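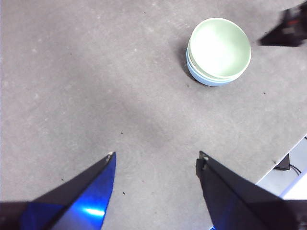
Search this book
Contents Index Go

Chapter 8
Planning with Objects That Touch

In the earlier chapters every object had its own place on the table, and the planner could treat each one as a separate problem. This assumption made the code short. It also made it useless for a kitchen, where a bowl is very often inside another bowl.

In this chapter we write the software for a stacking task with two arms. The perception module, Varketti, was built in Chapter 5. It gives us a list of objects with a position, a color class and a confidence value. The planner is called Brukton, and we will extend it with a new relation, inside(a, b). You should have both of them running before you continue.

The task looks simple for a person. For the planner there are two difficulties. First, two bowls of the same color give the same color class, so a track can jump from one bowl to the other when they stand close together. Second, after nesting, the lower bowl is mostly hidden, and Varketti will try to delete it from the list. 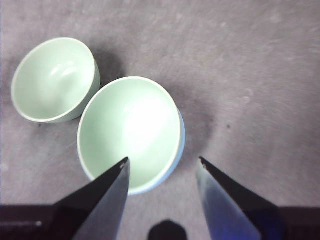
8.1 The state of a stack

We represent a stack as an ordered list, from the bottom to the top. A bowl alone on the table is a stack of length one. This choice may seem strange, but it lets us use the same functions for all cases, and we don't need a special rule for the last bowl.

When a bowl enters a stack, its track is frozen. The tracker must not delete a frozen track, even if the object receives no detections for 400 cycles. The pose of the hidden bowl is then calculated from the pose of the visible one, with a fixed offset along the vertical axis. In practice the bowls are seldom perfectly centered.
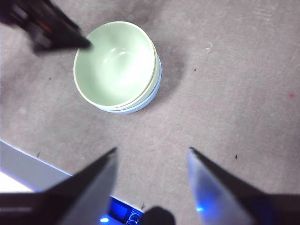 The offset is therefore stored together with a small horizontal error, which the planner reads before it selects a grasp. If the error is larger than the limit in the configuration file, Brukton asks for a new view from the other wrist camera. Students often set this limit too small, and then the arms spend the whole run looking and never grasp anything.

8.2 Choosing the grasp at the rim

A bowl is grasped by its rim, with one finger inside and one outside. For a nested bowl the outer finger has less free space, as the wall of the lower bowl is near. We sample 144 approach angles around the rim and remove those which collide with the lower bowl, with the table or with the second arm. 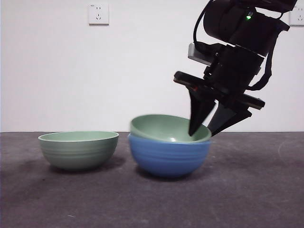

The angles that remain are sorted by the Hassanpour score, defined in Section 8.4. Please note that the score says nothing about tilt. A bowl held at one side of the rim can rotate between the fingers, and the controller has to correct this during the motion, before the release command is sent.

Exercise 8.1 Write the function freeze_track() and test it with the Amis log files. How many tracks are lost without it?

1,916 views 8 comments Share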